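Ticket 62: Killex absorb ability heals past cap
Reported by: Tonantzin Ocampo
Assigned: Wycliffe Obura
Status: fixed in test branch, awaiting merge

**Summary**

Killex, the second boss of the Hondley campaign, gains health from any prop it absorbs. Its cap is 200. In the Fondthorpe arena it goes over the cap and keeps climbing until the fight can't be won.

**Steps to reproduce**

1. Load the Fondthorpe checkpoint.
2. Let Killex reach the storage room.
3. Stay out of range until it absorbs a container.
4. Watch the health value in the debug overlay.

**Expected:** one container gives 20 health, contents included.

**Actual:** the container gives 20, then each item inside gives 20 again. The cap check runs once, before the contents are counted.

**Log**

*Ocampo:* Happens on every attempt. Crates and desks both trigger it. Barrels don't, as they have no inventory. Save file attached.

*Obura:* Reproduced. The absorb call walks the child list and fires a separate heal event for each child. Those events skip the clamp. The lore entry says Killex takes in a thing and everything in it as a single meal, so the code and the text disagree. I'm going with the text.

*Ocampo:* For the desk prop, please keep the drawer contents as separate meshes. The snack bags are lootable in the Tạ chapter and will break if they get merged into the parent.

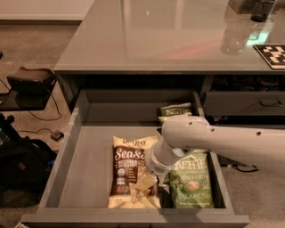 ### Fix

- Heal is now calculated once per parent object.
- Children are flagged as consumed and send no event.
- The clamp moved to the end of the function.

### Retest

*Ocampo:* 6 runs on the test branch. Health stops at 200 each time. Loot in Tạ still works. One leftover: the absorb sound plays once per child, so a full crate is very loud. Opening a separate ticket for audio.

*Obura:* Fine. Leave this one open until the merge is done.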